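4 Installing the shelf and rail system

4.1 Before you start

This section covers assembly of the Dillow wall rail and its accessories in a garage, shed or home workshop. It applies to the 400 mm and 800 mm shelf depths. Corner units are covered in section 6.

Read sections 4.2 to 4.6 in full before drilling. The upright positions set in 4.3 determine the shelf spans, and they can't be changed later without leaving holes in the wall.

Caution: Check for electrical cables, gas lines and water pipes behind the wall lining. A stud finder with a live-wire mode is suitable for plasterboard. For masonry, consult the building plans or a licensed electrician.

Tools required:
Cordless drill with 3 mm and 8 mm bits
8 mm masonry bit (brick or concrete walls only)
Spirit level, 600 mm or longer
Tape measure and carpenter's pencil
5 mm hex key (supplied)
Rubber mallet

4.2 Checking the contents

1. Lay the cartons flat and open them along the taped edge. Do not use a long blade, as the powder coat on the uprights marks easily.
2. Sort the fasteners by bag letter. Bag A holds wall screws, bag B holds bracket bolts and bag C holds end caps.
3. Compare the contents with the packing slip. If a part is missing, quote part kit 1374 and the batch code on the carton when you contact Barbier.

Note: Kit 2702 replaces bag A for masonry walls. It is ordered separately and is not supplied in the standard carton.

4.3 Marking out

1. Choose the height of the top rail. The recommended height is 2100 mm from the finished floor. Where the ceiling is lower than 2300 mm, allow at least 200 mm of clearance above the rail for lifting the uprights on.
2. Mark a level line along the wall at this height. Work from a single starting mark and extend the line in both directions.
3. Locate the studs and mark the centre of each one on the line. In timber-framed walls these are normally at 450 mm or 600 mm centres.
4. Hold the top rail against the line. At least one rail hole must fall on each stud. Slide the rail sideways until this is achieved, then mark the holes.

Garage floors are normally sloped toward the door for drainage. Do not measure up from the floor at both ends and join the two marks.

4.4 Fixing the top rail

1. Drill 3 mm pilot holes at each stud mark to a depth of 50 mm. For masonry, drill 8 mm holes to a depth of 65 mm and insert the plugs from kit 2702.
2. Start the centre screw first and leave it two turns loose.
3. Swing the rail to level, then drive the end screws.
4. Drive the remaining screws and tighten the centre screw last. Stop when the screw head seats in the rail. An impact driver on a high setting will pull the rail out of shape.
5. Check the level again. A deviation of up to 2 mm over the length of the rail is acceptable.

Warning: Do not fix the rail to plasterboard alone. Hollow-wall anchors of any rating are unsuitable for this product.
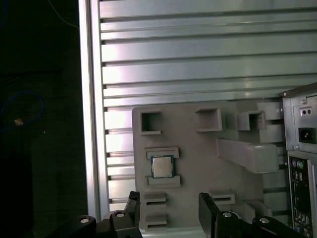
4.5 Hanging the uprights and brackets

1. Hook each upright over the lip of the top rail, starting at one end. The stamped arrow on the upright must point up.
2. Slide the uprights to their final spacing. Maximum spacing is 600 mm for 400 mm shelves and 450 mm for 800 mm shelves.
3. Hold the level against the side of each upright and fix the lower end to the wall with one bag A screw. If the wall is bowed, pack behind the upright - do not force it back with the screw.
4. Insert the brackets at an upward angle of 30 degrees, then press down until both lugs engage. Tap lightly with the mallet if needed.
5. Fit one bag B bolt through the locking hole of each bracket and tighten it with the hex key.

Note: All brackets on one shelf must sit at the same slot number. The numbers run from the top of the upright.

4.6 Fitting shelves and accessories

1. Place the shelf on the brackets with the rolled edge to the front.
2. Slide the shelf back until it touches the uprights, then fix it from below using the remaining bag B bolts.
3. Push the end caps from bag C onto the open ends of the top rail and the brackets.
4. Hang Drullex hooks and bins on the front edge only. They are not designed to carry weight from the bracket arms.

Load limits

Each 400 mm shelf carries a maximum of 80 kg, evenly spread. Each 800 mm shelf carries a maximum of 110 kg, evenly spread. The total for any one upright must not exceed 160 kg, regardless of the number of shelves fitted. Place heavy items such as paint tins and battery chargers on the lower shelves and near the brackets.

Caution: Do not climb on the shelves or lean a ladder against them.

4.7 Care and inspection

Wipe the shelves with a damp cloth and mild detergent. Solvents, including mineral turpentine, will dull the coloured finishes. Scratches that expose bare steel should be touched up with Finuver paint in the matching colour, particularly in coastal areas.

Retighten the bracket bolts one month after installation and every April after that. Check the top rail for movement at the same time. If a screw turns freely, unload the bay and refix the rail into sound timber before using it again.

Section 4 revised 14/12/2024. Technical editor: Lucienne Tanguy.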